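Drying Lumber Without Guesswork: An Interview with Edeltraud Kuster

Edeltraud Kuster has run the drying side of the Mallow sawmill in Drurkville for most of her working life. The mill cuts hardwood from small private woodlots and sells it to furniture shops and flooring installers. Its kiln holds 200 boards in a standard charge. We talked in the mill office about moisture content, drying defects, and the records she keeps on every load.

Most customers, Kuster says, ask how old the wood is. She would prefer a different question. "Age tells you very little. A board can sit in a damp barn for years and still be too wet for indoor furniture. Ask for the moisture content, ask where on the board it was measured, and ask what kind of meter was used."

Moisture content is the weight of the water in the wood divided by the weight of the wood when completely dry. A green board can exceed 100 percent by this measure, which confuses new buyers. For interior work Kuster aims for 6 to 8 percent. Boards for unheated porches and sheds leave the yard at a higher figure, usually after air drying alone.

She distinguishes between free water, held in the cell cavities, and bound water, held in the cell walls. Free water leaves first and the board hardly changes size. Shrinkage begins when the cavities are empty and the walls start to give up their share. "That point is somewhere near 30 percent for most species. Above it, you worry about surface checks and stain. Below it, you worry about shape."

Fresh boards at Mallow are stacked the day they are sawn. The spacer sticks between layers are dry, planed to one thickness, and lined up vertically so that the weight passes straight down to the foundation. Kuster rejects any stick that is thinner than its neighbors. A single thin stick leaves the board above it unsupported, and the bend dries in.

The ends are sealed with wax emulsion, two coats. Wood loses water through end grain many times faster than through the face, and an unsealed end will split while the middle of the board is still wet.

Gerardo Amato, who loads the kiln, keeps a short list of sample boards for each charge. They are weighed every morning and the weights go into a notebook. The kiln controller has its own probes, but the notebook decides when the schedule moves to the next step. "Probes drift," Kuster says. "The scale gets checked against a known weight, so I believe the scale."

Her slowest charge on record took 272 hours in the kiln after a full season in the yard. The load was thick oak, and she had lowered the temperature twice after finding fine checks on the sample boards. The buyer, a table maker named Debora Greco, had to wait. "Debora called a few times. I told her she could have it early or she could have it flat."

Conditioning comes at the end. Steam is let into the chamber to relieve the stress that builds up between the shell of a board and its core. If this step is skipped, the lumber may look sound and then pinch the saw blade when it is ripped. Kuster cuts a fork-shaped test piece from a sample board and watches the prongs. If they curl inward, the charge goes back for more steam.

After unloading, the boards rest under cover for 48 hours before anyone planes them. She advises customers to let them sit longer in their own shops, stickered, with air on all sides. A wide glued panel should be finished on both faces with the same number of coats, or one side will take up moisture faster and the panel will cup. 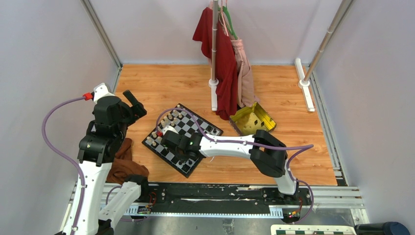
Questions from the Shop Floor

Lena Bednarek, who teaches an evening woodworking class in Drurkville, sent along several questions from her students. The most common was about pin meters. Kuster uses them, with corrections for species and temperature, and drives the pins to different depths to compare the shell with the core. "If you take one reading on the surface, you have measured the surface."

Another student asked if finish stops wood from moving. It slows the exchange of moisture, Kuster said, and a film finish slows it more than oil does. A tabletop will still be wider in August than in February. She recommends slotted screw holes or figure-eight fasteners wherever a solid top meets a base, and she would not glue a top to its apron under any circumstances.

On microwave drying she was brief. It works for small turning blanks if the power is low and the blank is weighed between short runs. She has scorched a few.

The next charge at Mallow is ash, already down to 18 percent in the yard. Amato will load it in March, once the fan bearings have been replaced.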